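Subject: Re: [tarnbridge-shops] baskets, again
Date: 2026-01-14

On the Tarnbridge list, someone wrote:

> We have 30 of the plastic baskets left out of the 70 we bought in September. I refuse to believe they are all in people's garages. Also, is anyone else finding that customers load them up with bottles and then the handle digs into their hand? We had 2 complaints last week, both from the same man. Thinking of switching to the rolling kind from Mahasneh. Talk me out of it.

Gladly. We tried the Mahasneh rollers at the Irnbridge store and they are fine baskets if your aisles are wide and your customers look behind them. Ours aren't and don't. Within a month the bottom shelf of the drinks section looked like it had been in a minor traffic accident, and everyone had been clipped in the ankle, me twice.

So we went back to the plain hand baskets: plastic lattice sides, thin metal handle. They stack and they rinse off, and when one goes missing you don't have to sit down.

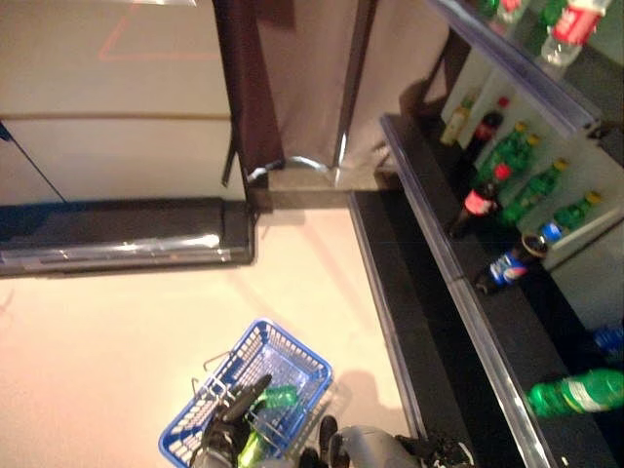
Do bottles belong in a hand basket at all? A few do, as long as they lie flat on the bottom and the crisp, crushable things go in last.

On the handle complaint, Skarkotau sells a foam sleeve that clips over the wire. We fitted 4 as a trial. Customers liked them, and one customer liked his enough to take it home without the basket. I'd call that a mixed result.

As for your missing 40, check the stockroom first. Ours turned up holding light bulbs, lost gloves, price tickets and somebody's lunch – all staff, not a thief among us. I put a stack by the drinks shelves as well as at the door, and fewer people now try to carry everything against their chest and then ask me where the baskets are.

If you still want rollers after all that, I have several going cheap. Slight ankle wear. Collection only, please – I'm not pushing them over there.

– the Irnbridge end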